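Chapter 6
Fingers First: Comparing Grippers Without Fooling Yourself

I used to pick grippers from the catalog. I'd look at the stroke, the payload and the price, order the one with the nicest numbers, and then spend a month finding out what I had bought. If you've worked through Chapter 5 you already have a feeling for how much the arm contributes to a task, so now we get to the part I like best - the last few inches, where the robot finally touches something!

Start with the job. Grasping a cube is a fine warm-up, and nearly every gripper on the market can do it, so it tells you very little. Drawers are much better (and much meaner). The contact is small, the direction of motion is fixed by the furniture, and a little sideways error turns a smooth pull into a jam. When I compared the Stonon two-finger unit with the older Colum for this chapter, the two scored almost the same on blocks. On drawers they looked like machines from different decades.

I also like to leave other things on the table during a drawer test. A bowl, a pan, a pair of tongs, whatever the later exercises call for. A wrist that does beautifully in open space may turn out to be too bulky once it has to come down between a box and its neighbors, and you want to learn that early. 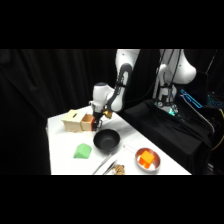
Nuala Hanrahan read a draft of this chapter and objected that drawers flatter soft pads. Her argument was that a rubbery finger can sit a little off target and still drag the front along by friction, so what you end up scoring is the pad, and the gripper's mechanism gets credit it hasn't earned. She wanted every gripper run twice, once with its own pads and once with a shared set.

She was right, and it cost me most of November. We cut a shared set of pads, refitted both grippers and ran 200 pulls on each. The Colum, which had failed 19 times with its factory pads, failed only 6 times with the shared ones. Same motors, same controller, same drawer. I had been ready to write a whole section on its weak linkage, and I'm very glad I didn't.

So before you run anything in this chapter, write down four things on one sheet: the pad material, the closing force you commanded, the approach angle, and what you will count as a failure. That last one starts more arguments than the rest put together. Does a drawer that opens halfway count? What if it opens fully but the box slides along with it? Decide now, while you don't yet have a favorite.

Section 6.1 covers pads and how they wear. Section 6.2 deals with force settings, and you'll need the Kuo controller or something close to it for the exercises there.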